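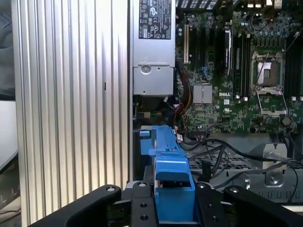 Open Day at Galar, Jul 13, 2024

I've been bugging friends to come with me to the Galar open day for ages, and this year I gave up and just went on my own. Best decision! It's a computer recycling shop that has been handing more and more of the take-apart work to robots, and once a year they open the doors, run the machines and let people like me ask too many questions. I stayed until they started stacking the chairs.

The teardown cell
My favorite stop by a mile. They call this one Lultitov (I asked why, and got three different answers) and its job is old desktop towers. You stand behind a rail, but there's a monitor showing the view from the wrist, so you get the Dell board, the cables and the big ribbed panel right up close, with the black fingers on either side of a bright blue plastic part. I have taken plenty of these machines apart on my kitchen floor and I never once thought about how tricky all those floppy cables must be for a robot.

Keerthana Murthy's talk
Keerthana ran the demo and talked us through the whole thing without slides, which I loved. She says screws are the easy part and plastic is where the headaches live, because every case maker has a different idea of what a clip should feel like. The shop took in 2,749 towers last year. Somebody's kid asked if the robot gets bored, and she said no but she does.

The sorting line
Iyengar is the older machine, and louder (bring earplugs if you go!). It sorts boards and drives into bins and it has been running for 91 months, according to the sign taped to the door. I could have watched it all afternoon, and the guy next to me pretty much did.

Hands-on table
They let visitors drive a little practice gripper named Desus with a game controller. The challenge was to pull a plug out of a socket and drop it in a cup. I got it on my third try, and I'd like that written down somewhere, so now it is.

On the way out
Coffee was free, the cookies were gone by the time I got there, and the parts shelf in the lobby was a dollar a handful. I came home with a bag of case screws I absolutely did not need. If you were there too and got any good shots of Iyengar, send them over, mine all came out blurry.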